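Orura Short Course in Robot Teaching
Handout 3: Teaching by remote control – the dishwashing table

Welcome back, everyone. These notes go with the session on 11th August, and they run a bit long, so please make yourself a cup of tea and don't feel you have to take it all in before you come to the bench. Most of it will make a good deal more sense once you have had your hands on the handles for ten minutes, and you're very welcome to bring the pages with you and scribble on them.

Where we had got to

In the July handouts we looked at teaching by hand, where you take hold of the arm itself and walk it through the motion while the joints are slack. It's a lovely way to begin, as you can feel the weight of the thing and you learn very quickly which way an elbow doesn't want to go. The trouble comes when you need both arms at once. You end up standing half over the table, your own sleeves get into the camera view, and the recording is full of you.

So this time we move to remote control. You sit at the leader station with a pair of Verkex handles, one in each hand, and the two follower arms on the table copy what your hands do. Everything is recorded together: the joint positions, the opening and closing of the grippers, the view from the head camera and the view from each wrist. One run from start to finish is called a demonstration, or an episode if you are reading the papers, and the two words mean the same thing for our purposes.

The task

We are using dirty plates. I've taught this unit with blocks and with folded tea towels, and I keep coming back to plates, partly for the rim. A rim is thin, it curves away from you, and it sits close to whatever is underneath. The fingers have to come in low and close on a very small edge. Beginners nearly always come in too high and pinch air, or too low and push the plate across the table, and both are perfectly normal on a first morning.

The other nice thing about plates is that they have something on them. A smear of sauce gives the robot a reason to look, and it gives you something to look for when you decide whether an episode is worth keeping.

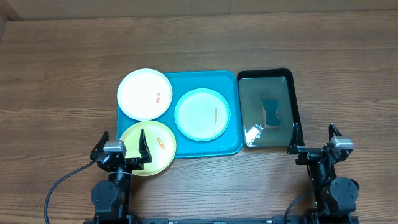
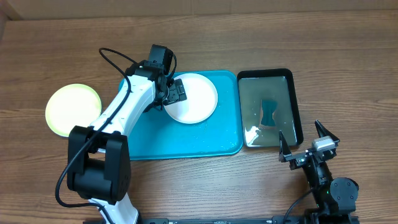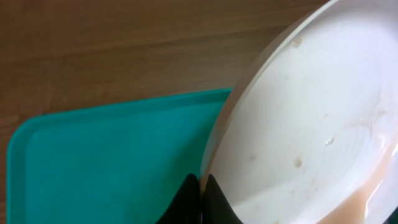
Figures 3.1 to 3.3. Working with the plates: two views over the table, then one from the wrist with the white plate held by its rim.

Spend a little while with Figure 3.3 before the session. The plate is well tilted, and the brown liquid has gathered at the low side. From the overhead view you would have a hard time judging that angle, and if you were driving from the overhead view alone you might easily keep tipping. Get into the habit of glancing at the wrist view as soon as the fingers close. I say this to every group and I shall no doubt say it to you several times over!

Have a look as well at the arms in 3.1 and 3.2. When the left arm reaches across to the white plate it covers a fair bit of the table from the head camera, including part of the teal tray. A person would simply lean over to see past it. The robot has only the cameras we give it, so a learned policy has to cope with that hidden patch, and your demonstrations are how it learns to.

How to give a good demonstration

Go a little slower than feels natural, but don't stop. Long pauses are a real nuisance later on, as the policy sees a still arm and a still table and learns that staying put is a sensible thing to do. If you need to think, think before you start recording.

Use the same general plan each time. If you take the plate with the left gripper and the sponge with the right, keep to that for the whole set. Small differences in path are welcome and even helpful; a change of hands halfway through the set tends to muddle things.

Let the object settle in the grip before you lift. You'll feel a slight resistance in the Verkex trigger when the fingers meet something solid. Wait for that, squeeze a touch more, and then move.

Move the plates between episodes. Turn the tray slightly, swap the colours over, let one plate hang over the tray's edge. A robot that has only ever seen the white plate in one corner will go hunting for it in that corner.

If you fumble, and can recover smoothly, carry on and mark the episode "recovered" in Sayce. These are often the most useful ones we have. If the plate is dropped or the arm faults, end the run and mark it "discard".

What the last group collected

The previous intake recorded 499 episodes on this task across the course. Of those, 87 were discarded, mostly for missed grasps and long pauses. I mention it so that you won't be discouraged by your own discards. We trained on what was left, using the standard Tesska settings from Handout 2.

To do before next time

Read through the Sayce labelling guide, paying particular attention to the section on start and end points. Then write half a page on this question: if you could have only one of the camera views while driving, which would you choose for grasping the plate, and which for wiping it? There's no single right answer, and I enjoy reading these very much.

Please also book your bench slot on the sheet by the door. You'll each record three practice episodes, and we'll play them back together at the end of the session.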